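Speaker notes — "Hand-held grippers as a kit: should we buy it?"
Dinesh Jaiswal, Wednesday session, 25 min incl. questions

READ FIRST: slow down. Last time finished way early, and half of it was mumbled. Water on the table. Clicker in left pocket.

Slide 1. Title
Say name, say team. Don't do the long bio.
Thank Skosthorpe for the room.
One line on what this is: a review of the Makham paired gripper kit, from people who had to fold cloth with it.
Not a sales talk. Nikell sells the kit, we paid for ours, they haven't seen these slides.

Slide 2. What you get for the money
Price as quoted to us: 3,209 for the pair. Shipping extra. Let that sit for a sec.
In the box — two grippers, cables, spare pads, a printed setup sheet. The sheet is bad. More later.
You bring your own table, your own computers, your own cloth.
Nikell also offers a service plan. Remote help with setup, pads replaced when they wear. We did not take it for the first month and then we did.
Ask room: who here has used any hand-held rig? Hands up. If most hands, skip slide 3.

Slide 3. Why hand-held at all
Short version: person does the task holding the same sort of fingers the robot will have. You record it. Robot learns from the recordings.
No robot needed in the room while you record, so you can work on any table you can clear.
Downside — people are sloppy and get tired. Wrists! Come back to wrists.
Don't get into the training side. Someone will ask. Park it for the end.

Slide 4. The task
Picked towels. Why towels: soft, thick, cheap, everybody knows what folded looks like.
Rigid stuff is too kind to a gripper. A block stays where you put it. Fleece goes wherever it likes.
Our target was 200 good folds. A "good" fold = corners met, no drop, no re-grab.
Say clearly that this was OUR rule, not Nikell's.

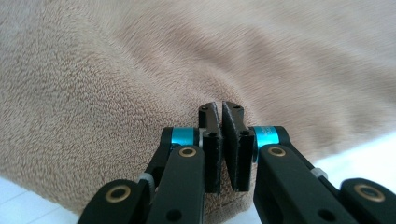

Picking up a thick pile is the hard bit. You come in too shallow and get fluff, the pads close and slide off. Too deep and you get two layers, and then the fold is wrong from the start and you may as well drop it.
Took us a good while to learn the depth. No number for it, you feel it.
New people always squeeze too hard. Tell them to watch the fabric, not there hands.
Pads: grip is good on fleece. On thin cotton less sure, we only tried a bit, so don't oversell this.

Slide 5. Build quality
Positive slide. Keep it positive.
Joints smooth out of the box. No slop that we could feel.
Screws in the pad are easy to get at. Swapped a pad between takes without taking the whole finger apart.
Finish is matte, good for glare.
Gripe: the screws are small and we lost 3 of them. Magnet tray. Buy a magnet tray.
Other gripe: both hands look alike until you have used them a while. We put a label on ours.

Slide 6. Two hands
This is the slide people came for, so slow down here.
One hand holds, other hand moves. Sounds obvious, but watch anyone new and both hands go at once and the cloth ends up in a ball.
We coach it as "park one, push one."
Marker plates on top are how the position gets tracked. Keep them facing the cameras. Turn a wrist too far and you can lose one, and the take goes in the trash.
Mark your table. Tape is fine.

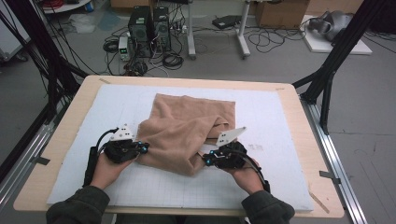
Two-handed work on the fleece cloth, grid board underneath.

Things to say while that one is up:
— cables. Biggest complaint from everyone who tried it. They drag on the wrist. Nikell say a lighter cable is coming, no date given, so don't promise anything.
— sleeves are fine, loose cuffs are not.
— grid board is ours, not in the kit. We like it for putting the cloth back in the same spot.
— breaks. We stop every 25 takes. Before we did that the quality fell off late in the session and we didn't notice until review.
PAUSE. Questions on setup only. Cut it off after two.

Slide 7. Setup sheet (the rant)
Keep it under a minute, Dinesh.
Steps out of order. Tells you to calibrate before it tells you how to plug in.
Says "confirm light" and doesn't say which light or what it should look like.
D'Souza over at the second bench rewrote it as one page and that is what we use now. Handouts by the door. Thank D'Souza by name.
Fair to Nikell: sent them our page in January, they were polite about it and asked if they could borrow from it.

Slide 8. Approach and edge grabs
Best tip in the talk, don't rush past it.
Come at an edge with fingers open, low, and straddle it. Don't come down from the top.
Hem is thicker then the middle so it gives the pads something to hold.
If you miss, back right off and start over. No fishing. Fishing takes teach the robot to fish.
Wipe the board between sessions, or don't, we got lazy about this and can't say it mattered.

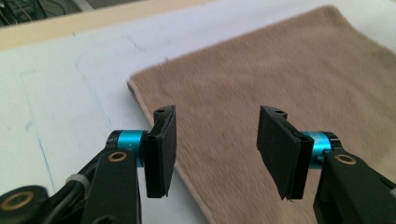 Slide 9. Service plan, worth it?
Yes if you're new. Maybe not if you have someone handy.
Used it for three things: calibration call, a cable that went bad, new pads.
Calibration call was great. Patient guy, stayed on till it worked.
Cable replacment was slow. Had to ask twice.
Pads came in a padded envelope with no note, fine.
We'll keep it to the end of the project and then look again.

Slide 10. Would we buy again
Yes. Say yes first, then the buts.
But budget for the table and the mounting, that's where our extra hours went.
But plan on a day of junk takes per new person.
But ask about cables before you sign.
If you only need one hand, ask Nikell for a single. They quoted us one by email, it isn't on the price list.

Slide 11. Questions
Likely ones:
"Does it work on shirts?" Don't know yet. Sleeves scare me.
"How many takes did you throw out?" Don't guess. Offer to send the log.
"Can you share the recordings?" Need to check with Skosthorpe first. Take emails.
"Left-handed people?" Fine, same kit, swap which hand you park.
If nobody asks anything, go back to slide 6 and talk about cables some more.

Leave contact slide up. Grab the clicker. Handouts that are left go back to D'Souza.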